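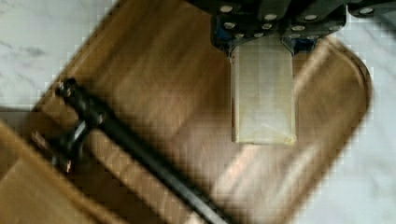

Roma tomatoes: keep the side shoots or pinch them out?

I put in Roma this year from seedlings I started in April. The bed is 44 inches wide. My neighbor pinches every side shoot off his plants and says I should do the same. The seed packet doesn't mention it.

Posted by Loltside, 28/02/2021

Gough
Leave them alone. Most Roma plants are bush types. They grow to a set height and then stop, and a lot of the fruit comes on those side shoots. Take off the lowest leaves if they touch the soil, and put in a short stake. Your neighbor probably grows a vining kind. 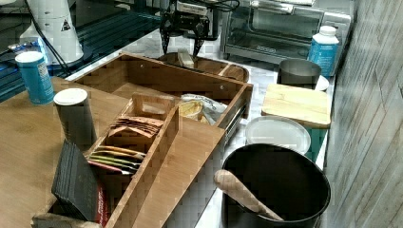 How far apart should they go in a bed that size?

Two feet between plants is fine. You can get two rows in if you stagger them, but picking in the middle gets awkward by the end of the season.

Denis
I pinch mine and still get tomatoes. Water matters more. Mine got black spots on the bottoms the year I let the bed dry out and then soaked it. Mulch helped. I think you can also get vining Romas, so check the label.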